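Cernura : jeu de démonstrations simulées pour la manipulation d'ustensiles en cuisine

Fiche descriptive du jeu de données
Version 2, publiée le 5 mars 2024
Responsable de la publication : laboratoire Povell, équipe Apprentissage par démonstration

1. Objet de la fiche

La présente fiche décrit le contenu, les conditions de production et les limites d'utilisation du jeu Cernura. Elle s'adresse aux équipes qui souhaitent entraîner ou évaluer des politiques de commande pour un bras manipulateur unique, muni d'un préhenseur à deux doigts. Elle remplace la fiche jointe à la version 1, dont les conventions de nommage ne sont plus maintenues.

2. Contenu

Le jeu comprend 1010 démonstrations téléopérées, toutes enregistrées dans un environnement de simulation. Aucune séquence n'a été acquise sur un robot physique. Les démonstrations se répartissent entre 5 familles de tâches :

saisie et orientation d'un couteau ;
approche d'un aliment avec un outil tenu ;
déplacement d'un récipient de cuisson ;
rangement d'ustensiles à manche ;
transfert d'un objet d'une zone du plan de travail à une autre.

Chaque démonstration est accompagnée d'une consigne en français et de sa traduction anglaise. Les consignes ont été rédigées avant l'enregistrement et n'ont pas été modifiées ensuite, y compris lorsque l'opérateur a suivi une trajectoire inattendue. Les tentatives interrompues sont conservées et signalées par le champ « statut ».

3. Environnement simulé

Les cuisines sont construites à partir de la bibliothèque de scènes Zoltanwood. Les surfaces, les murs et l'éclairage varient d'un épisode à l'autre. La disposition des objets est tirée au sort au début de chaque épisode, sous réserve d'une vérification d'accessibilité : un objet désigné par la consigne doit pouvoir être atteint par le bras sans collision préalable avec le mobilier.

Des objets sans rapport avec la consigne sont placés sur le plan de travail. Leur présence est voulue, et leur identifiant figure dans le fichier de scène avec la mention « distracteur ». Un distracteur peut masquer en partie l'objet cible ou être masqué par lui. Les utilisateurs qui souhaitent travailler sur des scènes plus simples peuvent filtrer les épisodes selon le champ « encombrement ».
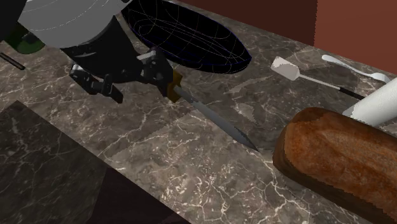

Les tâches avec outil tenu posent une difficulté particulière pour l'annotation. Lorsque le manche se trouve entre les doigts, sa partie visible est souvent réduite, et l'orientation de l'outil doit être déduite de la lame. La pose complète de l'outil est donc fournie à chaque pas de temps, exprimée dans le repère de la base et dans celui du préhenseur. Cette information provient directement du simulateur. Elle ne doit pas être donnée en entrée à une politique évaluée sur les seules images, sauf mention explicite dans le protocole de l'expérience.

Pour la famille « approche d'un aliment avec un outil tenu », la consigne porte uniquement sur le positionnement. Le simulateur ne modélise pas la coupe : les aliments sont des corps rigides, et un contact entre la lame et l'aliment n'entraîne aucune déformation. Les forces de contact enregistrées dans ces épisodes n'ont pas de valeur prédictive pour une coupe réelle.

4. Procédure de collecte

La téléopération a été assurée au moyen du poste Annan, qui transmet au bras simulé les déplacements d'une poignée à six degrés de liberté. L'ouverture du préhenseur est commandée par une gâchette. Les opérateurs ont suivi une séance de prise en main avant tout enregistrement retenu dans le jeu. Les épisodes de cette séance ne sont pas distribués.

Un épisode débute lorsque l'opérateur valide la lecture de la consigne et s'achève lorsqu'il déclare la tâche terminée, ou à l'expiration du délai de 60 secondes. La réussite est ensuite évaluée par 2 relecteurs travaillant séparément. En cas de désaccord, l'épisode reçoit le statut « indéterminé » et reste dans le jeu, hors de la partition d'évaluation.

5. Organisation des fichiers

Chaque épisode occupe un dossier distinct, qui contient :

les images couleur de la caméra fixe ;
les positions et vitesses articulaires du bras ;
les commandes envoyées, y compris l'ouverture du préhenseur ;
la pose des objets mobiles ;
le fichier de scène, la consigne et le statut.

Les longueurs sont exprimées en mètres et les angles en radians. Les rotations sont stockées sous forme de quaternions, composante scalaire en dernier. Dans la version 1, cette composante était placée en tête ; les scripts de lecture antérieurs doivent être corrigés en conséquence.

6. Limites connues

Les vues sont fréquemment occupées, dans leur partie haute, par les segments du bras. Des objets peuvent s'en trouver partiellement cachés pendant une portion notable de l'épisode. Le rendu des récipients très sombres présente par ailleurs des lignes claires et fines sans équivalent dans une prise de vue réelle. Un modèle entraîné sur ce seul jeu est susceptible de s'appuyer sur ces indices.

Le placement aléatoire produit parfois des voisinages peu vraisemblables dans une cuisine habitée. La fréquence d'apparition conjointe de deux objets ne doit pas être interprétée comme une donnée d'usage domestique.

Enfin, les commandes reflètent les habitudes des opérateurs. Les pauses avant la saisie et les corrections d'orientation n'ont pas été supprimées. Un rééchantillonnage temporel peut être envisagé, à condition d'être documenté dans toute publication de résultats.

7. Conditions d'utilisation

L'usage est réservé à la recherche et à l'enseignement. Le déploiement direct, sur un robot physique manipulant un outil tranchant, d'une politique entraînée à partir de Cernura est exclu des usages autorisés. Toute expérimentation de ce type relève d'une analyse de risques propre à l'établissement concerné et d'un accord écrit du laboratoire Povell.

8. Maintenance

Les erreurs d'annotation peuvent être signalées par le formulaire du dépôt, en indiquant l'identifiant de l'épisode et le champ concerné. Les corrections sont regroupées et publiées avec un journal des modifications. La prochaine révision est prévue en août et portera sur les épisodes de statut « indéterminé ».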